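4. The Wall Behind the Desk

4.1 Why we came to ask about walls

We did not set out to write about walls. The diary booklets we left with our 27 households in Altlow and Osik asked about light, noise, heat and the hours people spent in the room where they worked or studied, and the space at the back of each booklet was meant for anything we had forgotten. That space turned out to be the most generous part of the whole study. People filled it with drawings, with complaints about the landlord, with a recipe in one case, and above all with remarks on what hung on the wall near the desk and how it had come to hang there. Of the 274 entries we were able to use, a great many wandered back to this one subject, often in the middle of a sentence that had begun as a perfectly dutiful answer about the radiator.

Our first reaction, we confess, was to treat these remarks as pleasant padding. Earlier work on home study rooms has mostly been concerned with things that can be measured with an instrument, and we had bought our light meters and wanted to use them. But a careful second reading, carried out over a long and rather airless August, persuaded us that the diarists were telling us something about how a room becomes a place in which a person can sit still for several hours. We have therefore given the matter a section of its own, and we ask the reader to bear with us while we go through it at the pace the diarists themselves set.

4.2 The first thing up

Nearly all of the flats in the Altlow group are let by Narkine, and they are let with bare walls. The tenancy papers allow hooks but discourage nails, and they say nothing at all about tape, a silence that our diarists had studied closely. In Osik the housing is older and more mixed, and the people who took part there were more likely to own their homes or to have lived in them for a long while. We had supposed that the owners would have the fuller walls. The entries did not bear this out. Several of the barest study rooms belonged to people who had every right to hammer whatever they liked into the plaster and who had been meaning to get around to it for years.

What seemed to matter more was the first object. Once a single thing was up, other things tended to follow, and the diarists wrote about the first one with a fondness that they rarely showed toward its successors. It was hardly ever chosen with care. It was a calendar that came free with a delivery from Adomaitis (the furniture firm supplied desks to many of the Altlow flats, and its calendars go out with them), or a poster left behind by a previous tenant, or a child's painting put up to please the child. People apologized for these objects in one line and defended them warmly in the next. When we asked, in the follow-up interviews, whether they would swap the thing for something they liked better, most of them looked a little shocked.

We also noticed how much the first object was asked to do. It settled which wall was the front of the room. It gave the desk a reason to stand where it stood. In the smaller flats, where the same four walls had to serve for sleeping and eating as well, it marked off a corner as the working corner without anybody having to buy a screen or argue about a curtain. One household had moved its desk three times before putting up a map, and did not move it again afterward, at least not while we were in touch with them.

Figure 1. Rendered interior, first view.

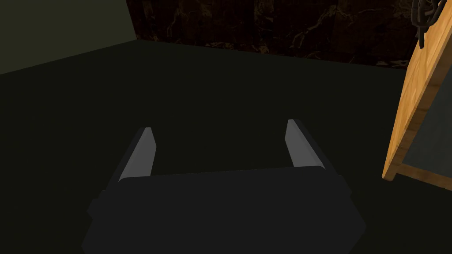 One diarist in Osik wrote that she had never cared for the picture over her desk and could not have described it properly to a stranger, but that on the day it came down for painting she got nothing done at all, and ended up carrying her papers into the kitchen. She added that she thought we were making too much of decoration, that she herself was not a decorating sort of person, and that what she had missed was somewhere to put her eyes.

We have come to rely on that last phrase more than on any of our own. It agrees with a good deal of what the other entries say in a more roundabout manner. A person at a desk looks up often, and does so without wanting anything in particular. The eyes need a resting place that is neither the work nor the rest of the household. A window will serve, and so will a picture, but the two serve differently, and it is to this difference that we now turn.

4.3 Pictures and windows as rivals

It would be tidy to report that people with good windows had no use for pictures, and we did go looking for that result. The entries gave us something more tangled. Those who sat facing a window wrote about it a great deal, and often with irritation. The window had weather in it, and neighbors, and the bus. It told them how late it was getting. One entry, written on a Monday and plainly in a poor temper, consists of nothing but a list of the people who had gone past with dogs. Pictures came in for no such abuse. They were described as quiet, or patient, or simply as being there, and the diarists who had both in view tended to say that they looked at the window when they wanted to stop working and at the picture when they wanted to go on.

Where the two hang side by side on one wall, the matter becomes a little more delicate. A brightly colored poster can hold its own next to a pane of daylight, while a pale print is easily washed out for half of the day and then comes back into its own toward evening. Several people had found this out by trial and had moved their pictures a little at a time, first away from the window and then, regretting it, partway back. They spoke of the distance as though it were a question of manners between the two.

The color of the wall itself entered into these accounts far more than we had expected. Narkine paints everything the same off-white, and its tenants seldom mentioned it except to say that it showed marks. In Osik there were dark walls, some of them inherited and some of them chosen, and their owners had a great deal to say. A dark wall makes a window look brighter and smaller. It makes a colorful picture seem to come forward. It also, according to one weary entry, makes a person wonder every winter whether he has made a terrible mistake – a doubt that lifts, we are glad to say, by spring.

Figure 2. Rendered interior, second view: colorful poster and two-pane window on a dark brown wall.
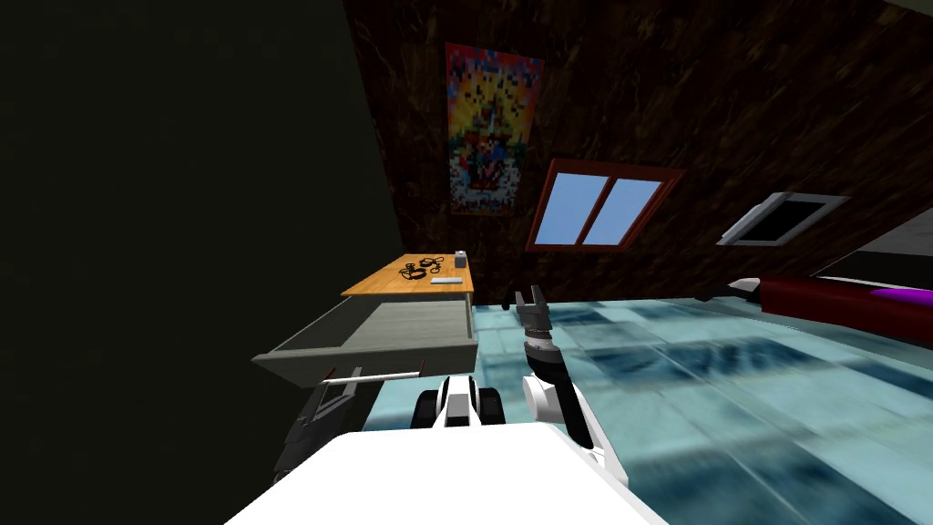

There remains the question of how long such arrangements last. We visited 15 of the households a second time, after the diary period was over, and asked them to show us round the study room once more. The desks had mostly stayed put. The lamps had changed places, and the chairs had changed altogether in some homes, the old ones having gone to a relative or to the balcony. The first object on the wall was nearly always where we had left it, even in rooms where everything around it had been taken down, painted over or hung afresh. Only 2 of the households we visited again had removed it, and both had kept it, rolled up in a cupboard, with some talk of finding it another spot.

We do not wish to lean too heavily on this. The households were few, they had volunteered, and it may well be that a person who has written lovingly about a calendar in a research booklet feels some duty to keep it up until the researchers have been round again. One diarist said as much, laughing, as she saw us to the door. Still, the calendar in question was by then well out of date, and she had turned it back to a month she liked the look of.

4.4 What the entries leave out

A few gaps deserve mention before we move on to the matter of noise. The booklets were filled in by one person in each home, and we know very little of what the others thought about the wall. There are hints here and there of negotiation, and in the Altlow group there is one exchange of remarks in two different hands, down the margin of a page, over whether a framed certificate counts as a picture. We would have liked a good deal more of this. We also asked nothing about screens, on the mistaken view that a screen belongs to the work and not to the room, and several diarists corrected us kindly on the point, saying that the picture behind their open windows on the computer was the one they saw least and changed most.

Finally, we had no question at all about rooms without a free wall, though some flats in both towns have their desks pushed up against a wardrobe or beneath a sloping roof. People in these rooms had found their own answers. Postcards went on the wardrobe door, or along the edge of a shelf, and one entry tells of a page torn from a seed catalog and taped to the side of the refrigerator, at exactly the height of a seated person's eyes. We return to these cramped rooms in Section 5, where the hum of that same refrigerator takes up a fair amount of space.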